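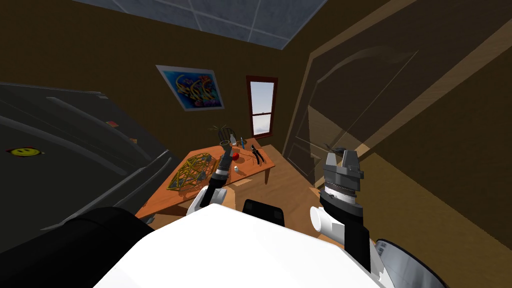

読了時間:8分

Flalauの工場公開日に行ってきました(2026/10/14)

年末に家へお客さんを呼ぶ人のために、焼き菓子用のミックス粉を作っているFlalauが、Plovikにある工場を一日だけ公開しました。私は毎年十二月に親戚と友人を招きますので、準備の勉強になると思い、申し込みました。日本語は私の母語ではありませんから、聞き間違いがないように、その日のうちにノートを清書し、それをもとにこの文章を書いています。

参加費は2,000円でした。見学、試食、そして最後の講習が含まれています。お土産の粉も付きますので、私は高いとは感じませんでした。

工場まで

Plovikの駅からはバスに乗りました。バスの時刻表には工場の名前がなく、「製粉所前」と書かれています。私はこれを知らなかったので、一本見送ってしまいました。次に行く方は、運転手さんに「Flalauへ行きますか」と聞くより、「製粉所前に止まりますか」と聞くほうが早いと思います。

受付では紙の帽子と白い上着を借ります。指輪と腕時計は外して、小さい袋に入れて預けます。髪が長い方は、ゴムを持って行ってください。受付にもありましたが、かなりきついゴムで、帰りの電車で頭が少し痛くなりました。

粉を量る部屋

最初に見たのは、材料を量って混ぜる工程です。ガラス越しの見学でした。小麦粉、砂糖、ふくらし粉、塩が別々の管から落ちてきて、大きな円筒の中でゆっくり回されます。私はもっと速く回るものだと想像していました。案内の方の説明では、速く回すと粒の大きい砂糖が端に集まってしまい、袋ごとに甘さが違ってしまうそうです。

この話を聞いて、家でのことを思い出しました。私は自分でミックスを作り、瓶に入れておくことがあります。去年のパンケーキは、最初の何枚かが甘く、最後のほうは味がほとんどありませんでした。瓶の中で砂糖が下に沈んだのだと思っていたのですが、混ぜ方が足りなかったのかもしれません。質問してみましたら、家庭では大きめのボウルに全部入れて、泡立て器で底から静かに返すのがよい、使う前にも瓶を横にして転がすとよい、と教えていただきました。縦に振るのは、あまり効果がないそうです。

見学の通路には、古い包装紙が年代順に貼られていました。昔の袋には作り方が裏ではなく表に大きく印刷されていて、写真は一枚もありません。私はこの古い袋のほうが好きです。台所で手が汚れているとき、裏返さなくても読めるからです。

袋に詰める部屋

次の部屋は音が大きく、説明はほとんど聞こえませんでした。耳につける小さな機械を貸してくれましたが、私には言葉が速すぎて、半分くらいしかわかりません。ですから、ここについては自分の目で見たことだけを書きます。

家庭用の袋は200グラム入りです。袋が開き、粉が入り、上が閉じられ、平らに寝かされて進みます。一度だけ機械が止まり、係の方が袋を抜き取って光に当てて見ていました。しばらくすると、また動き始めました。隣にいた小さい女の子が拍手をしたので、大人も何人か拍手をしました。

試食

試食は別の棟でした。シナモンの入ったケーキ、チーズの塩味のスコーン、それから薄いしょうがのクッキーが出ました。

シナモンのケーキは、甘さが控えめで、コーヒーと合います。上に何も塗っていないので、前日に焼いて置いておくのに向いていると思いました。スコーンは焼きたてで出されましたので、とてもおいしかったのですが、冷めたらどうなるかはわかりません。お客さんに出すなら、そこが大事な点です。クッキーは、私には少し固かったです。ただし、紅茶に浸している方が多く、まねをしたら印象が変わりました。

もう一つ、Okaforという店の果物のジャムが並んでいました。Plovikの中で作っているもので、工場の売店でも買えます。すももと黒すぐりがあり、私はすももを買いました。砂糖が少ないため、開けたら早く食べなければならないとラベルに書いてあります。年末用に買うのでしたら、開けないで冷蔵庫に置くことになります。

準備の講習

最後の講習が、私の目的でした。長さは2時間で、前半が話、後半が実習です。題は「お客様が来る前に終わらせる台所仕事」といいます。

講師の方は、まず紙を一枚ずつ配り、当日の時間を下から上へ書かせました。つまり、お客さんが席に着く時間を一番下に書いて、そこから上へ、戻りながら仕事を書いていきます。私はいつも朝から順番に書いていました。朝から書くと、午前中の仕事が多くなり、夕方はなぜか空白になります。そして実際の夕方は空白ではなく、一番忙しいのです。下から書いてみると、オーブンが同じ時間に二つの料理に使われていることがすぐにわかりました。恥ずかしいですが、私の去年の計画もそうでした。

それから、仕事を「当日しかできないこと」と「前でもできること」に分けました。当日しかできないことは、思ったより少ないです。私の紙では、サラダにドレッシングをかけること、肉を切ること、スコーンを焼くことだけが残りました。ほかは全部、前の日かその前に移せます。

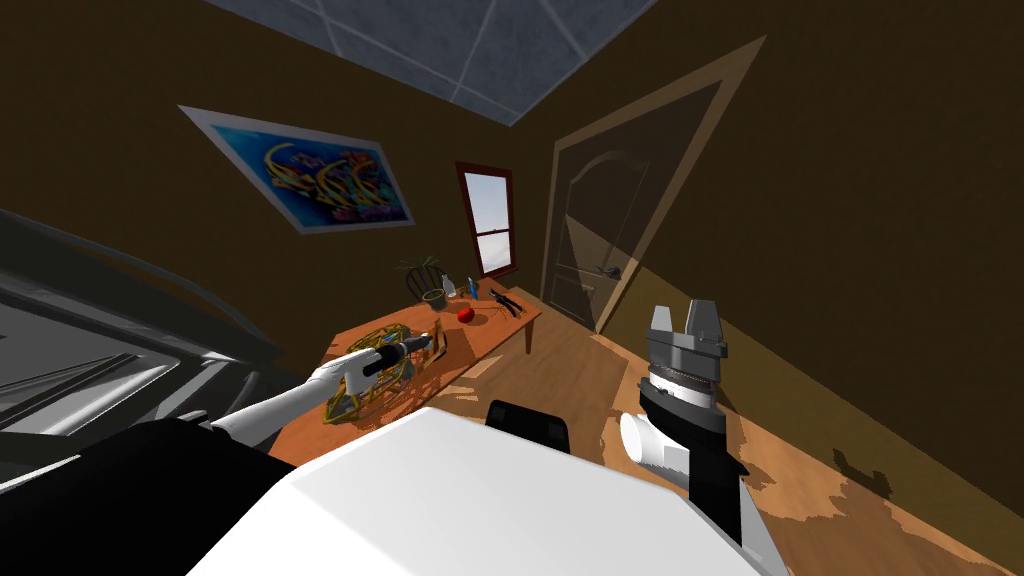 でもスコーンも前にできますよ、と後ろの席から声がかかりました。形を作ったところで冷凍して、凍ったままオーブンに入れればいい、うちでは六月の誕生会でもそうしている、焼く時間を少し長くするだけで、粉だらけの台をお客さんに見せなくて済む、というお話でした。

講師の方もうなずいて、それは正しい方法だと言いました。注意することは、並べて凍らせてから袋に移すことです。初めから袋に入れると、くっついて一つの大きなスコーンになります。それから、表面に塗る牛乳は、焼く直前に塗ります。私は「肉を切る」の下にある「スコーンを焼く」を消しませんでしたが、「作る」は一週間前の欄に動かしました。

実習でしたこと

後半は、二人一組で自家製のミックスを作りました。私の組の方は、私よりずっと手が早く、私が量りの目盛りを読んでいるあいだに、もうボウルを洗っていました。

作ったのは、ケーキ用とスコーン用の2種類です。ケーキ用には粉末の卵を入れる方法もありますが、講習では入れませんでした。卵は焼く日に加えるほうが、味も保存もよいという説明です。そのかわりに、袋に「卵」「牛乳」「油」の量を書いた紙を貼ります。私はこの紙の重要さをよく知っています。前に、何も書かなかった瓶を三か月後に見つけて、パンケーキなのかマフィンなのか、どうしてもわからなかったことがあるのです。結局、薄く焼いて食べました。

紙に書くことは、名前、作った日、加えるもの、オーブンの温度、焼く時間です。ペンは油性がよいと言われました。水性のペンで書いて冷凍庫に入れた方の袋を見せてもらいましたが、字は青いしみになっていました。

保存の容器は、Staltentのふた付きのものを使いました。ふたの縁に柔らかい輪があり、それを外して洗えます。輪を洗ったあと、完全に乾かさないで戻すと、中の粉が固まるそうです。私は家で、このような輪を外したことがありませんでした。外せるということを知らなかったのです。帰ってから家の容器を調べましたら、外せました。そして、洗う必要がありました。
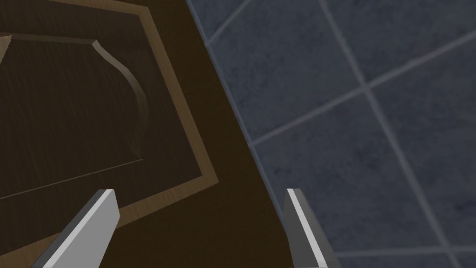

保存の期間については、全粒粉を使うかどうかで変わります。普通の小麦粉のミックスは涼しい戸棚でよく、全粒粉を入れたら冷蔵庫に置きます。全粒粉には油分があり、においが変わりやすいという理由でした。私は健康のために全粒粉を混ぜることが多いので、今年は少ない量を、遅めに作ることにします。

ナッツや干した果物は、ミックスに入れないで別の小袋にするようにすすめられました。干した果物の水分が粉に移るからです。また、ナッツを食べられないお客さんがいるとき、小袋なら使わないだけで済みます。招待の連絡をするときに、食べられないものを一緒に聞いておくこと、という項目も配られた紙にありました。これは料理の話というより、礼儀の話だと私は思います。

売店

売店は、見学が終わった人が一度に入るので、とても混みます。レジは一つです。講習の前の休み時間にも開いていましたから、そのときに買って、ロッカーに入れておけばよかったです。

私が買ったものは、シナモンのケーキの粉、さきほどのジャム、それから紙の焼き型です。紙の型は、そのままお土産として渡せるので、年末には便利です。形の崩れた袋を安く売る棚もありましたが、私が行ったときはもう塩味のミックスしか残っていませんでした。

少し残念だったこと

英語の案内はありましたが、やさしい日本語の案内はありませんでした。粉の専門の言葉は、漢字が読めても意味がわからないことがあります。アンケートの紙に書いておきました。それから、昼ご飯を食べる場所がありません。試食は量が少ないので、朝をしっかり食べて行くか、駅でパンを買って行くことをおすすめします。

説明の中で、オーブンがない家のための話がなかったことも気になりました。私の友人の何人かは、トースターと炊飯器だけで暮らしています。終わってから聞きましたら、ケーキ用のミックスは炊飯器でも焼けるが、機種によって違うので会社としては時間を書けない、という答えでした。私は今度、小さい炊飯器で試してみるつもりです。

今年の私の予定

帰りの電車で、もらった紙の続きを書きました。十一月の終わりにミックスを作り、袋に紙を貼ります。その次の週にスコーンの形を作って冷凍します。テーブルクロスの洗濯とアイロンも、同じ週に入れました。これは講習で聞いたことではありませんが、去年、お客さんが来る一時間前に私はアイロンをかけていましたので、どうしても前に動かしたかったのです。

ケーキは前日の朝に焼きます。すもものジャムは、当日まで開けません。飲み物は、自分で取っていただく形にして、コップと一緒に前の晩に並べておきます。お茶だけは私がいれます。

申し込みは、Flalauのホームページからできます。定員が少ないようですので、知らせが出たら早めに申し込んでください。来年の日はまだ発表されていません。上着は貸してもらえますが、靴は自分の靴のままですので、粉がついてもよいものを履いて行ってください。私の黒い靴は、まだ縫い目のところが白いです。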